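Why dark cotton fades at the seams first

Black is the hardest colour to keep. A reactive dye bonds to the cellulose in cotton, but the bond is never complete, and the portion left on the surface of the fibre comes away in the wash. A maker can rinse most of it out before sale. Cheaper makers rinse once.

Tamara Anghel runs the dye room at Dobre, a small knitwear finisher. Her test is a plain one: 12 washes at 40 degrees, then a reading of the cloth at the hem, the cuff and the middle of the back. The back hardly moves. The cuff and hem lose depth by the seventh wash.
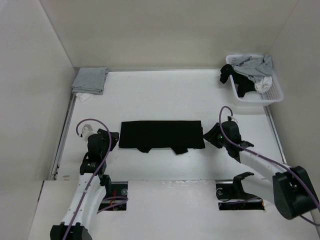 Abrasion accounts for most of that difference. Folded edges stand proud of the cloth and rub against the drum, and the broken fibre ends scatter light, so the seam looks grey even where the dye is still present. An enzyme wash removes these ends and restores part of the colour – at some cost to strength.

Turning clothes inside out helps. So does a shorter cycle with a fuller drum, up to 80 per cent of the rated load. Anghel also advises a lower spin speed for jersey and drying in the shade. Vinegar, often suggested as a fixative, made no measurable change in her readings.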